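Silteck Opens Returns and Sorting Room in Elonton

ELONTON, 2025-12-14 - Silteck, the household goods supplier, has opened a new returns and sorting room at its Elonton site. The room takes in small plastic goods sent back by stores and shoppers, and gets them ready to be sold again, repaired or broken down for parts.

Returns were handled until September in a corner of the main packing hall, next to outgoing orders. Space there was short and mixed cartons often had to wait until the evening shift. The new room covers 660 square feet and has its own door to the loading area.

Goods arrive in open cartons and are sorted first by size and then by type. Small handheld items go to one side of the room, larger housewares to the other. Each item is picked up, checked for cracks, missing covers and worn grips, and placed in a tray. Trays are labeled by store and by week - the old system used the order number only, which made it hard to trace a batch.

The room can hold around 989 trays on fixed shelving. Two packing benches stand near the door, and finished cartons leave from there for the Brovside warehouse. Items that need repair go to Voicu, which has done repair work for Silteck on its housewares line and will now collect from Elonton directly.
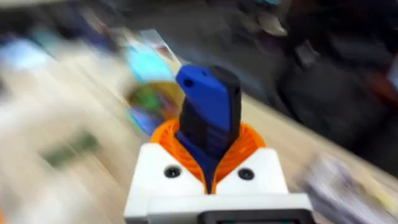

A blue and black item held upright by orange gripper fingers at Silteck.

Stores that already send returns to Silteck do not need to change their labels. Cartons addressed to the packing hall will be moved to the new room on arrival. Stores are asked to keep glass and batteries out of mixed cartons and to tape the bottom seam twice.

A total of 13 stores are using the new return schedule. Others will be added after the winter stock count, and notices will go out with regular deliveries.

About Silteck
Silteck supplies plastic housewares and small handheld goods to independent stores. It has sites in Elonton and Brovside.

Store accounts with questions about returns should contact the Silteck returns desk in Elonton.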